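Tiny pans, big feelings

2023-11-26

I have wanted a proper play kitchen for the kids' corner ever since I had kids, and probably since I was six myself. My own mother's answer to that was a shoebox with burners drawn on the lid (I loved that shoebox!). So when Sandrine Roussel wrote to say she was clearing out her daughter's room and did I want "a bag of toy food and some little pots," I was in the car before I'd finished reading.

A bag, she said. It was 97 pieces! I know because my son insisted on laying every single one of them down the hallway, in a line, by color, and then made me count them twice. There was a whole fish. There was half a lemon, and no sign of the other half. There were 16 eggs, and I have questions about what Sandrine's daughter was running over there.

What won me over completely, though, was the cookware. I'd been expecting plastic, and the frying pan is real stainless steel, just shrunk down. It has a shiny rim and a good long handle, long enough that a small cook can hold it with both hands and do the big dramatic flip. It makes the right noise too when you put it down on a table. If you've only ever had the plastic kind, you won't believe how much difference the noise makes.

And then the carrot. Oh, the carrot. Bright orange, leafy green top, and longer than you'd want for a pan that size, so it lies right across the rim like it's sunbathing. My daughter will not cook it any other way. I suggested soup once and got a look. 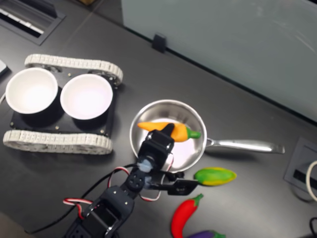
Sorting it all out

I spent most of Saturday on this and enjoyed every minute. The old system, back in October, was one giant bin, and one giant bin means the child tips out everything to find a pea. Now we have 4 shallow trays from Lerkholm on the low shelf: fruit, vegetables, "breakfast," and a tray my son calls The Meats. The fish lives in The Meats after a long discussion.

Pots and pans hang on a rail above. I used the plain Redora hooks, the same ones we have for the dish towels, and the long handles go on beautifully as long as you leave a hand's width between them. I didn't the first time, so if you hear clanging, that's my rail.

Bowls are stacked on the windowsill for now. I'd like a little plate rack but I haven't found one small enough. Monique Brunet swears a letter holder works, the kind for envelopes, and I'm going to try it this week.

Washing it

Everything metal went through the sink with ordinary dish soap and got dried right away with a soft towel. For the plastic veggies I used an old toothbrush around the leaves, where the crumbs hide. The wooden pieces only got a damp cloth.

Next up is an apron. I have half a yard of striped cotton left over from the kitchen curtains, and both of them want pockets, big ones, "for eggs."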